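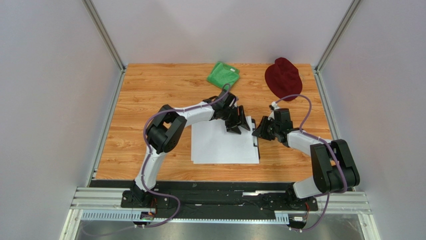

Search this site
Search

Clindisham office supply list adds clip-bound paper sets
2024-08-22
Reading time: 2 min

Clindisham has added clip-bound paper sets to its fall office supply list, the company said Thursday. Each set holds 15 plain white sheets under a side clip and ships flat.

The list now runs to 395 items. Paper goods account for 129 of them, with cleaning cloths and staff clothing making up most of the rest. Green microfiber towels and dark red fabric hats stay on the list at the May price.

Orders go through the Druvham warehouse – the Fidley counter no longer takes paper orders. Sheets in a set may shift slightly in transit. Buyers who need squared edges should tap the stack on a flat surface before closing the clip.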